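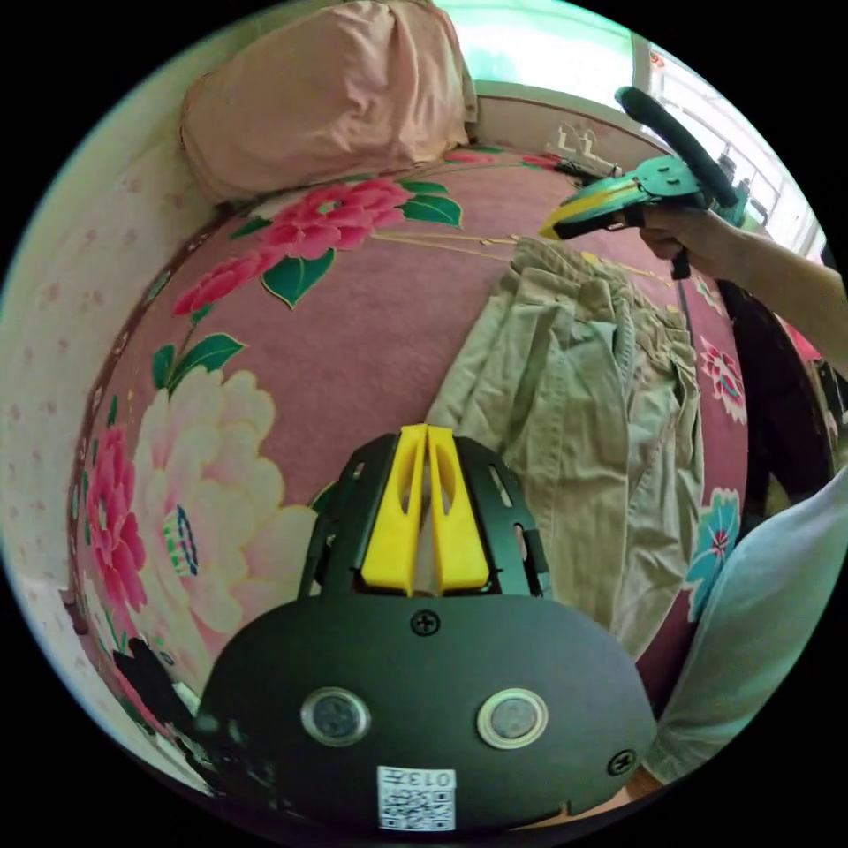 Wanted: people who can fold trousers

Mistonach is looking for paid participants for the Jandach study, which asks whether a machine can be trusted with the laundry yet. So far the answer is no. A sock still gives it a good deal to think about.

What you would do

You work with a hand-held gripper and put it through the chores a machine ought to manage one day: folding, picking up, smoothing a bedspread. Your own fingers stay out of it, and that is harder than it sounds. Trousers are reckoned easy. Bed linen is where strong characters go quiet.

Sessions last 35 minutes and there are two in a visit, with tea between them. We pay 378 for the full set of visits, plus bus fares. Speed is of no interest to us – neither is talent.

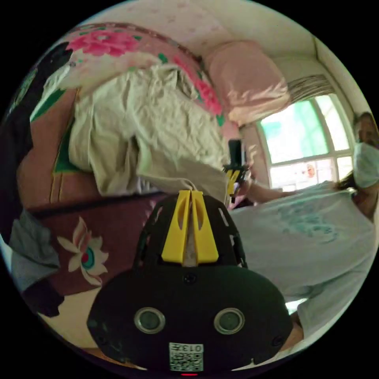
One earlier participant, Dellus, wrote to us afterwards that a machine could have her ironing tomorrow, but she wouldn't let it near a fitted sheet before she retires, and she would like it noted that she is 35.

It has been noted.

Who can apply

Anyone over 18 with two working hands and some patience. Experience of housework is welcome, dislike of it even more so. Please don't apply if you work for a firm that makes household machines, or if you refold other people's towels.
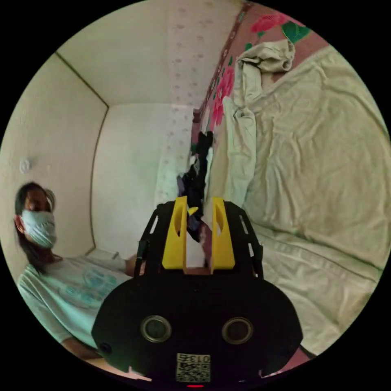 Bedding and clothes, still waiting for a machine to deal with them.

How to apply

Write to the Ramasamy desk at Mistonach, quoting reference 1140, and tell us which chore you would hand over first. Places are filled in order of arrival and the list closes at the end of May. Visits are on weekdays, mornings or after 4 pm.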